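Munley hand gripper

The Munley is a hand-held two-finger gripper kit sold by the Zudham workshop in Honham. A person holds it, picks things up with it, and a camera on the tool records each grasp so that a robot arm can later be trained on the same motion. It first went on sale in April and has won a keen following among small labs, and it is easy to see why – the whole thing goes together in an evening!

Design

The kit comes as 112 parts, screws included. Two blocky dark fingers face each other across a wide opening, and the user closes them by squeezing a trigger. The designer, Frøydis Rønning, wanted fingers that could be swapped in minutes, and owners have taken her up on it with great delight (there are flat ones, hooked ones and a lovely narrow pair for pens). Joonas Kettunen wrote the recording software, which runs on an ordinary laptop and needs very little setting up.

Small, soft things are where the Munley shines. Foam earplugs have become a favorite test piece: they are light, they squash, and on a hard tile floor the fingertips have to come in very low to get hold of one.
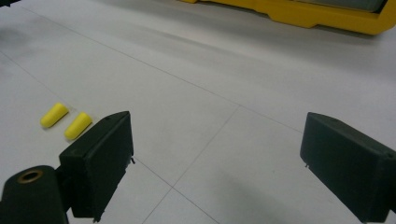
Chatzigeorgiou Hall Robotics Club – Grippers and Hand Tools pages

Two yellow earplugs lying side by side, nearly parallel, make a harder task than one, as the outer face of a finger can easily nudge the neighbor on the way in. Club member Wichai Thepsuriya recorded 1,805 grasps of small objects with a single kit, and the fingers were still in good shape at the end of it.

Reception

Reviewers have praised the balance of the tool and the clear printed manual, which runs to 29 pages. Gøran Halvorsen called it "the first gripper I wanted to keep holding after the work was done." The main complaint concerns the trigger spring, which some users find stiff after a long session. A softer spring is sold separately, and kits bought before the change can be refitted with one small screwdriver.

See also: Trigger springs; Finger patterns; Recording on tiled floors

Page last edited 17/07/2025 by Rangi Kingi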